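Station Gear > Reviews > Scene Lighting

Clillis Urkar Portable Scene Light: Ten Months on a Rescue Engine

By Saulius Ots
24 April 2018
29 shares | 4 comments

We bought the Urkar last June to replace a pair of corded halogens and the small generator that ran them. The halogens still worked. The generator did too, on most nights, but it took one person off the crew to carry it, start it and string the cord, and on a two-lane highway with one lane still open I did not like having a cord on the pavement. Most of our calls at Wovton are wrecks and medicals, with a few brush fires when it gets dry. The light gets used on the wrecks.

The Urkar is a battery light on a telescoping pole with three folding legs. Clillis makes it with one head or two. Ours is the one-head version, rated at 4000 lumens on high. We paid for it out of the regular equipment line and bought it from Thepsuriya, who also sold us the spare battery and the vehicle bracket. Nobody gave us anything for this review.

Setup

You pull it off the bracket, kick the legs out with your foot, flip two cam locks and push the head up. A firefighter who has done it before can have light on the patient side of a car before the hose line is flaked out. With structure gloves on, the legs and the upper cam lock are easy. The lower cam lock sits too close to the leg collar and I have pinched a glove in it more than once. Extrication gloves are fine.

Closed, it rides upright in the officer's side rear compartment next to the cribbing. Fully up, the head is 70 inches off the ground. That is lower than I wanted. On flat road it is enough, but put the light down in a ditch to reach a car on its side and you end up lighting the underbody and the weeds. The two-head version is said to go higher. We have not tried one.

The legs can be set at different angles, which helps on a shoulder that falls away. They lock with a spring pin. In mud the pins need a rinse afterward or they stick the next time.

Light

On high it is a wide, even white beam with no hot spot in the middle. You can read a cut line on a B-post and see the difference between antifreeze and fuel on the road. The old halogens were yellow and threw hard shadows, so the medic inside the car was always working in the dark half. With the Urkar on one side and the engine's own lights on the other, that is mostly gone.

Glare is the complaint I have heard most. At that height, the head is close to the eye level of a driver coming at you. Aim it down and away from the open lane. Hatice Soylu, who runs our B shift, now has her crew set it on the far side of the vehicle from moving traffic, pointing back toward the engine, and I have copied her. There is a low setting that is good enough for paperwork, for a landing zone briefing or for waiting on the wrecker.

There is no amber. For a light that will spend its life at the side of a road, I think that is a miss, even if it is only a flasher on the back of the head.

Battery

Clillis does not oversell the run time, which I appreciate. On high we get through a normal extrication and the cleanup with charge left. On low it has lasted all the way through a long reconstruction by the state, with the road closed and everyone standing around. When the battery gets down, the light drops itself to low and blinks twice, and from that point we had 20 minutes before it went out. We timed that once in the bay and once by accident.

Cold hurts it. In January it dropped to low well before it should have on a rollover out past the county line. We swapped in the spare and kept going. If you buy one, buy the spare with it. The swap takes a thumb latch and a quarter turn, and you can do it without lowering the pole.

The charger is the weak part of the package. It holds one battery, the indicator is a single LED that is green for charging and green for done (it blinks for one of them, and I still have to check the sheet), and the plug is at the back where it hits the wall. I would have paid more for a two-bay charger.

Wear

One leg foot came off and was lost on scene. Thepsuriya sent a new set of three and did not charge for them. The lens has scratches from the compartment door but they do not show in the beam. The carrying strap frayed where it runs over the top clamp and we replaced it with webbing. It has been rained on hard and hosed off, and I have not found water inside the head. The pole has a slight bend near the top from being backed into. It still slides.
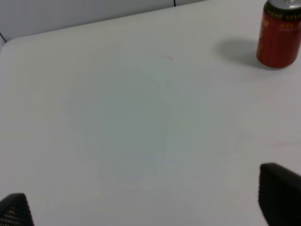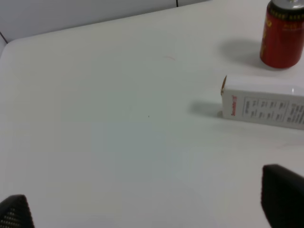
The battery is smaller than people expect when they first pick up the light, and two of them fit in the door pocket of the engine with room for the flares. It is a plain round pack with contacts on one end. For size, think of a drink can like the red one standing on the white table in both pictures, then make it a little fatter and a good deal heavier. You can carry the spare in a coat pocket, but it will pull the coat down on that side. The label wears off fast, so we marked ours with paint pen, A and B, and we trade them every Sunday when we do the truck check.

What I would change

More height, first. Then the lower cam lock, the charger and an amber flasher. I would also like the power button moved to the pole. It is on the back of the head, so if you raise the light before turning it on, the shorter members of the crew are reaching up for it. We teach people to switch it on first, and they forget.

Who should buy it

If your apparatus already has a good telescoping light on both sides and you mostly work in the street next to it, you do not need this. If you go down banks, into fields or behind guardrails, it is worth the compartment space. Departments that run long structure fires should keep the generator. We kept ours, and it moved to the tanker.

Rating: 4 out of 5. We are asking for a second one for the squad in the next budget, with the same bracket so they can trade places.

Filed under: Scene Lighting, Extrication, Highway Operations, Battery Tools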